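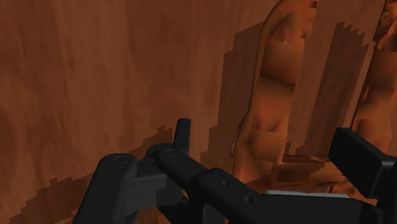
3. What Went Wrong

Our simulated gripper kept freezing beside the carved wooden panel, and we loved chasing this bug! In the March runs it stopped at step 1540 with a joint limit error — always on the approach, never on the way back. Kimutai Biwott replayed the logs and found that our collision shape for the panel was one plain box, so the planner treated the gaps between the carved ridges as solid. It then twisted the arm up to 12 degrees too far to get clear.

Jean Dalgleish split the box into smaller pieces, and the next 3 runs finished with no error. Seeing that was a thrill! We still want a proper stop when a limit is near.

Related reports
Jolten: Wheel Slip on Ramps
Tremport Line Follower, Part 2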